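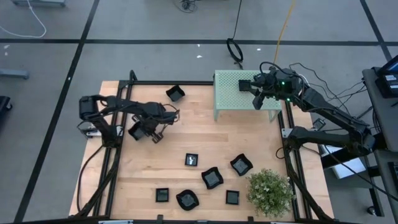

Photo: Gergely Vincze

The dishes had come from Grekach, the restaurant, not the river, and they were all black. This had been somebody's idea. Viktória Hegedűs had eaten off them once, years before the place closed, and what she remembered was losing an olive.

Now they were hers to sell. Or they were Szabolcs Major's to sell and hers to arrange, which was how most things got divided at the shop in Vunside. He did the talking and the invoices. She did the standing in front of a table with her head tilted.

"It's tableware," said Szabolcs. "Put it on the table. It's practically in the name."

"Which ones go on the stand?"

"The good ones."

"Which ones are the good ones?"

He looked at the dishes for a while. There was a square one with wavy edges that would not consent to lie flat. There were bowls. There was a small square dish that had a little white object in it when it was unpacked, and neither of them wanted to be the one to take it out.

"I trust you," he said, and went to answer a phone that wasn't ringing.

The stand was pale green, the color of toothpaste or a hospital in an old movie, and the top was full of tiny holes. It had been in the shop longer than either of them. It had a price on it once, but the tag fell off the first summer, and since then three separate customers had offered money for it and been told it was for display. Viktória suspected it was the only thing in the building that anyone truly wanted.

She put the wavy dish on it and it looked like a burnt leaf on a toothpaste cap. She took it off and tried one of the bowls, and now the stand looked like a very small person carrying a very large hat.

At eleven Szabolcs Somogyi came in with the plant. He was the other Szabolcs, and he drove the van. To avoid confusion they had tried calling him Somogyi, then the younger Szabolcs, although he was older, and in the end everyone just said the name and waited to see who turned around.

"Where do you want it?"

"Did I ask for a plant?"

"He did," said Szabolcs, meaning Szabolcs. "He said it needed something living."

He set it down, turned it so the bushy side faced the room, found that it was bushy on every side, and turned it back. Then he stood next to Viktória and tilted his head as well. It was restful, having company.

"My aunt had dishes like that," he said.

"Black?"

"No. White, with a blue line."

"So not like that."

"They were dishes," said Szabolcs Somogyi, a little hurt.
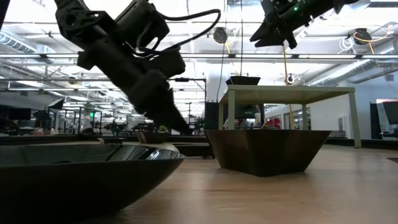 She moved the big bowls closer together. She moved them farther apart. One had sides cut flat all the way around, like a gem that had been told to be useful, and it made the other look as though it had been poured out and never quite set. From the window side they were handsome. From the door side, where the customers would be, they were two dark shapes having an argument.

"You could put fruit in them," said Szabolcs Somogyi.

"Then people look at the fruit."

"People like fruit."

"We don't sell fruit."

He thought about this. "You don't sell the plant either."

The buyer was due at two. His name was Dénes Sipos and he was opening a place called Miranda, in July, on the corner where the bank used to be. He had written a letter, on paper, explaining that Miranda would serve thirty people a night and no more, and that every object on the table would have to earn its seat. Viktória had read this aloud to both Szabolcses. One of them said it was a beautiful sentiment. The other asked what the forks were supposed to do.

The letter also said that he had gone to see the stock at Druvora, across town, and found it "eager." Szabolcs Major had been pleased about this all week. He didn't know what it meant, but he knew it had been said about Druvora.

"The thing is not to look eager," he said now, coming back from the phone with a sandwich. "We should look as if we've barely noticed these dishes. As if they were just lying around."

"They are just lying around."

"Then don't touch a thing! It's perfect. No, wait. Move that one."

"Which one?"

"The one that looks as if you moved it."

She had moved all of them. She had moved most of them twice. She picked up the wavy dish, which tipped sideways in her hand like a cat that doesn't want to be held, and put it back where it had started the morning, more or less, at the same drunken angle. Szabolcs nodded slowly. Szabolcs nodded too.

"Now you can't tell," said the one with the sandwich.

By one o'clock they had turned on the good lights, discovered that the good lights showed up every fingerprint on every black surface in the room, and wiped everything down with a shirt. The shirt belonged to Szabolcs Somogyi. He'd had another in the van, he said, for emergencies, and went to get it, and was gone for long enough that they assumed he had been mistaken about which van.

Viktória used the quiet. She cleared off the stand and started again from nothing, small things only: the open box with the uneven rim to the left, the little square tray up against it, and then, because there was a gap and it bothered her, the oval one with the ridges. She laid the oval straight and it looked like part of a set. She gave it a nudge and it looked as if someone had been in the middle of using it and had gone to see who was at the door.

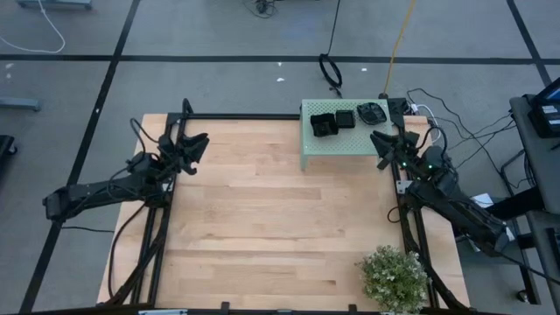 She left it like that. She went and sat on the step in back and ate the other half of the sandwich, which nobody had offered her, and when she came in again Dénes Sipos was standing by the table with his coat on.

He was younger than his letter. He had a notebook and he wasn't writing in it.

"These are from Grekach," he said.

"They are," said Szabolcs Major, from the side, in the voice of a man who had barely noticed.

"I washed dishes there. Two winters." He bent down until his nose was level with the rim of the faceted bowl. "You could never tell if these were clean. You'd hold them up and turn them and they just looked back at you. There was a man, Tibor, he did it by smell."

Viktória said that she had once lost an olive in one.

"Everyone lost an olive," said Dénes Sipos. "We used to find them."

He went all the way around the table, keeping his hands behind him. He gave the bowls some time. He looked at the wavy dish and tilted his head, and then tilted it the other way, to match. Szabolcs Somogyi came in wearing the emergency shirt, which had a pineapple on it, and stood by the plant with great discretion.

"I'll be frank with you," said Dénes Sipos. "I can't put these in front of people. I'd be at the sink again every night, in my dreams."

"We could do them at four eighty-nine for the lot," said Szabolcs Major, who had been planning to say a good deal more than that. "As they lie."

"No. No, I'm sorry." He had stopped at the stand. He put one finger on the top and ran it lightly across the holes, around the tray and the tilted oval, and then looked underneath, at the legs. "What about this?"

There was a silence. A van went past that was not theirs.

"That's for display," said both Szabolcses.

Dénes Sipos opened the notebook, tore out a page, wrote a number on it, and laid it face down next to the little square tray. Then he asked if the plant was for sale as well, and Viktória went to look for a box.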